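Tavarau to open quarry zip wire at Soler in the spring

Tavarau has confirmed that its new zip wire across the former quarry at Soler will open to the public in March, following the completion of the upper launch tower and the signing of a long lease on the land. Bookings for the opening weeks will be taken from December. 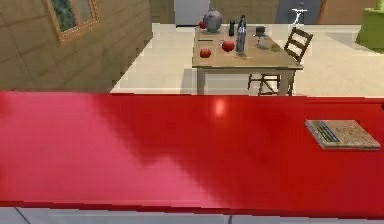
STATVILLE, December

The wire will run for 211 metres from the north face of the quarry to a landing deck beside the old loading road. It replaces the scaffold jump which Tavarau operated on the same land until last summer, and which was taken down when the ground beneath it was found to need further work. The company said at the time that a permanent attraction would follow, and the plans were approved at the second hearing after changes to the car park and the hours of operation.

Riders will be fitted with a full body harness and helmet at the reception building and will walk to the tower by a marked path on the eastern side of the site. The climb to the launch platform is by an enclosed stair. Two riders may travel side by side on parallel lines, and each line has its own brake at the lower end, with a second, separate brake behind it. Staff at the top and bottom of the wire will be in radio contact at all times, and no rider will be released until the landing deck has confirmed that it is clear.

Riders aged 16 and over may take part without an adult, provided that a signed consent form has been received for anyone under 18. Younger children may ride in the company of a parent or guardian, subject to the limits on height and weight printed on the booking form. Loose items, including telephones, keys and spectacles without a strap, must be left in the lockers before the harness is put on.

Rodrigo Frade, head of operations at Tavarau, said that the company had wished to return to Soler for some time.

"The quarry has always been the best setting we have had," he said. "Our customers wrote to us throughout the summer to ask when they would be able to come back, and we are very pleased to be able to give them a date in the spring. The wire is a different sort of experience from the jump - it is longer, and there is time to look at the view - but we believe it will appeal to the same people, and to a good many who would never have considered jumping."

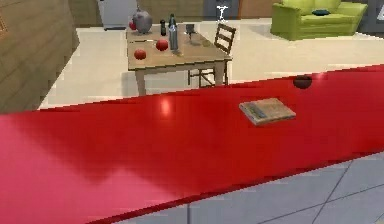 A red countertop. Picture: Flerico

The steel for the tower was put up over the autumn by Flerico, which also supplied the landing deck and the handrails. Load testing with weighted sacks began as soon as the lines had been tensioned and will continue into the new year. An independent inspection must be passed before any member of the public is allowed on the platform, and the certificate will be displayed at reception. Inspections will then be repeated every three months while the attraction is in use.

Tavarau intends to operate the wire five days a week during term time and daily in the school holidays. The first ride will leave at 10am and the last at 4pm, with evening sessions to be considered once the company has seen how the site performs in its first season. The planning consent does not at present permit floodlighting, and a separate application would be required.

Rides will be suspended in high winds, in lightning and when visibility from the tower to the landing deck is poor. Customers whose ride is cancelled by the company will be offered another date or a full refund. Those who decide at the top of the tower that they do not wish to go may walk back down with a member of staff and will be given a credit valid until the end of the season.
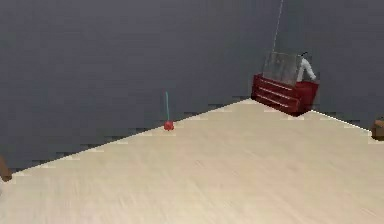
The parking arrangements were the subject of most of the letters received during the planning process. Under the revised scheme all cars will enter from the Statville road, and the narrow lane past the cottages will be kept for residents, farm traffic and emergency vehicles. A footpath from the bus stop has been resurfaced and will be open from the first day of operation. Customers are asked to arrive half an hour before their booked time and to bring the confirmation with them, either printed or on a telephone.

The western end of the quarry, where peregrines have nested in past years, will remain fenced. Tavarau has agreed to close the path along the rim between the tower and the fence during the nesting season, and to use a quieter type of trolley wheel on both lines. Some residents have asked for sound readings to be taken when the wire is in full use - the company has said that it will publish them.

Recruitment for the site is now under way. Posts are available for ride operators, reception staff and a site supervisor, and full training will be given. Applicants for the operator posts must be comfortable working at height and outdoors throughout the year. Previous experience at a climbing centre or ropes course would be an advantage, although it is not required.

Groups and charities wishing to reserve the wire for a private session may do so from January. Reduced rates will be available to schools and youth groups on mornings in term time, and charities raising money through sponsored rides will be asked to pay only the cost of staffing.

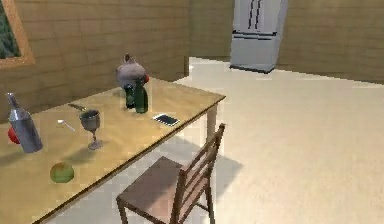

Nayeli Villalobos welcomed the wire but said that the lane should have been closed to visitors' cars years ago, when the jump was drawing queues back to the main road. She added that she would want to see signs in place well before March, and that the promised sound readings ought to be taken on a busy afternoon in the holidays.

Tavarau said that the signs had been ordered and would be put up in February. An open evening for residents will be held at the reception building before the wire opens, and notice of the date will be delivered to every household on the lane.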